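食卓準備・片付け作業 参加者募集要項

Fleltalo 生活作業調査室では、食卓の準備および片付けに関する作業調査の参加者を募集している。作業内容は、ランチョンマット、皿、ボウル、スプーン等の配置と回収である。調理および接客は含まない。応募前に本要項の全項目を確認のこと。

1. 募集の概要

募集名称:卓上配膳作業調査(Duan 第2期)
実施主体:Fleltalo 生活作業調査室
実施場所:Lollwood 棟 3階 作業室
募集人数:60名
実施時期:7月から9月まで
応募締切:6月末。ただし定員に達した時点で受付を終了する。

第1期に参加した者も応募できる。第1期では小型の調理器具の収納を対象としたが、第2期は一人分の食卓に限定する。第1期の手順書は使用しないため、手元に残っている場合は各自で処分してよい。

2. 作業の内容

参加者は、一人用の卓に食器を並べる作業と、並べた食器を元の位置に戻す作業を交互に行う。一組の作業は「準備」「確認」「片付け」の順に進む。一回の参加で行う作業は50組を上限とする。上限に達しなくても、予定時間が経過した時点で終了とし、謝礼は減額しない。

準備では、卓にランチョンマットを敷き、その上に皿、皿の上にボウルを置く。続いてスプーンを所定の位置に置く。スプーンの本数と置き場所は組ごとに異なり、開始前に配置票で指示する。配置票は絵と短い文で構成されており、専門用語は使っていない。

確認では、係員が配置票と卓上を照合する。ずれがあった場合は該当する食器だけを置き直す。全体を最初からやり直すことはない。

片付けでは、スプーン、ボウル、皿、ランチョンマットの順に回収する。スプーンは柄の側を持つこと。ボウルと皿は重ねたまま運ばず、一点ずつ移動する。回収先は卓の横の台に置いたトレーとする。

作業の速さは評価の対象としない。配置票どおりの位置に静かに置かれているかを記録する。食器を落とした場合は拾わずに手を止め、係員に知らせること。

3. 配置の基準

配置票に記載のない事項は、次の基準に従う。

(1) ランチョンマットの長辺は卓の奥側の縁と平行にする。縞柄のものを使う場合も、縞の向きではなく長辺を基準とする。
(2) 皿はランチョンマットの中央に置く。目視で中央と判断できればよく、定規は使用しない。
(3) ボウルは皿の中央に置く。皿の縁に底が乗り上げていないことを確かめる。
(4) スプーンを複数置く場合は互いに平行とし、すくう部分の向きをそろえる。向きは配置票の指定による。
(5) スプーン同士は接触させない。間隔は指一本分を目安とする。
(6) 使用しない食器は卓上に残さず、トレーに戻す。

家庭での習慣と異なる配置が指示されることがある。例えば、スプーンをランチョンマットの手前の卓面に直接置く配置、すくう部分を手前に向ける配置などである。いずれも票の指示を優先する。一般的な食事作法の正誤を問う調査ではない。

4. 参加時間

午前の部は9時30分開始、午後の部は13時30分開始である。いずれも受付、説明、休憩を含めて3時間とする。同じ日に両方の部へ参加することはできない。

受付は開始の15分前から行う。開始時刻を10分過ぎて到着した場合、その回には参加できない。日程の振替は一度まで認める。振替を希望する場合は、前日の17時までに連絡すること。

休憩は作業時間の中ほどに15分設ける。これとは別に、組と組の間であれば任意に手を止めてよい。水分補給は休憩スペースで行う。作業室内への飲食物の持ち込みは、蓋付きの容器であっても認めない。

5. 応募資格

次のすべてを満たす者とする。

・満18歳以上であること
・日本語で書かれた短い指示文を読めること
・卓上の食器を両手で扱う作業に支障がないこと
・手指に治療中の傷がないこと
・実施期間中に少なくとも2回参加できること

飲食店での勤務経験、調理に関する資格は不要である。利き手は問わない。応募時に利き手を申告した者には、左右を入れ替えた配置票を用意する場合がある。眼鏡、コンタクトレンズは使用してよい。

高校生は18歳に達していても対象外とする。学生は学籍の有無のみ申告し、学校名の記入は不要である。

6. 謝礼および交通費

謝礼は1回につき基本額に、1時間あたり2000円を加えた額とする。基本額は671円であり、受付と説明に対する分として全員に同額を支払う。加算の対象は3時間すべてで、休憩時間も含む。

交通費は公共交通機関の実費を支給する。自家用車、タクシーの費用は対象外である。最寄りの停留所は「Wastville 南口」で、停留所から Lollwood 棟までは徒歩で移動する。駐輪場は棟の北側にあり、無料で使用できる。

支払いは参加月の翌月末に銀行振込で行う。現金での支払いには応じない。振込先は本人名義の口座に限る。初回参加時に、口座情報がわかるものと本人確認書類を持参すること。

途中で体調不良により退出した場合は、退出時刻までの分を15分単位で切り上げて計算する。基本額はそのまま支払う。

7. 服装および持ち物

袖が卓上の食器に触れない服装とする。長袖の場合は肘の下までまくり上げられるものを着用のこと。指輪、腕時計、ブレスレットは作業前に外し、各自の鍵付きロッカーに入れる。外せない指輪がある場合は応募時に申告する。

爪は食器に当たらない長さに整えておく。ハンドクリームは受付前に拭き取るか、当日の使用を控える。手指の洗浄は受付後に全員が行う。

持ち物は次のとおり。

・本人確認書類(初回のみ)
・口座情報がわかるもの(初回のみ)
・参加通知の控え(紙または画面表示)
・必要に応じて飲み物(休憩スペース用)

食器、ランチョンマット、配置票は作業室に備えてある。私物の食器を持ち込む必要はない。

8. 記録と個人情報

調査では、作業中の卓上および手元の映像、各組の所要時間、置き直しの有無を記録する。映像に顔が映り込んだ場合は、保存前に該当部分を処理する。音声は記録しない。

記録は参加者番号で管理し、氏名および口座情報とは別に保管する。氏名と口座情報は、支払いと連絡のほかには使用しない。参加後に記録の削除を希望する場合は、参加日から1か月以内に申し出ること。削除を申し出ても、支払済みの謝礼の返還は求めない。

9. 安全に関する事項

食器を破損した場合、故意でなければ弁償は不要である。破片の回収は係員が行う。参加者は卓から一歩離れて待機する。

椅子は高さを変えられるものと固定のものを用意している。立ったままの作業を希望する場合は受付で伝えること。卓の高さは変更できない。作業中に手首、肩、腰に違和感が生じた場合は、組の途中でも中止してよい。中止した組は記録に含めない。

作業室への移動はエレベーターを使用できる。車椅子を使用する場合は、応募フォームの連絡欄に記入すれば、通路幅の広い区画を割り当てる。

10. 応募方法

Fleltalo の募集ページから応募フォームに入力する。電話および郵送による応募は受け付けない。入力項目は次のとおり。

・氏名、生年月、連絡先
・希望する部(午前、午後、どちらでも可)
・参加可能な回数
・利き手
・連絡欄(任意)

入力内容を確認のうえ、5営業日以内に参加の可否を電子メールで通知する。面接は行わない。通知が届かない場合は、迷惑メールの振り分けを確認してから問い合わせること。定員を超える応募があった場合は、希望する部の人数が均等になるように選考する。選考理由についての照会には回答しない。

キャンセルは前日の17時までフォームから手続きできる。連絡のない欠席が2回あった場合、以降の日程はすべて取り消す。

問い合わせ先:Fleltalo 生活作業調査室 Duan 第2期 募集係
受付時間:10時から16時まで
件名に「卓上配膳」と明記のこと。

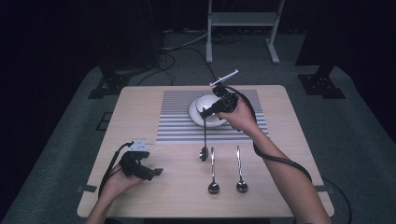 配置票と違う位置にスプーンを置いた場合、その組は最初からやり直しになるか。

やり直しにはならない。確認の段階で係員が該当箇所を伝えるので、そのスプーンだけを置き直し、続けて片付けに進む。置き直しの回数によって謝礼が変わることもない。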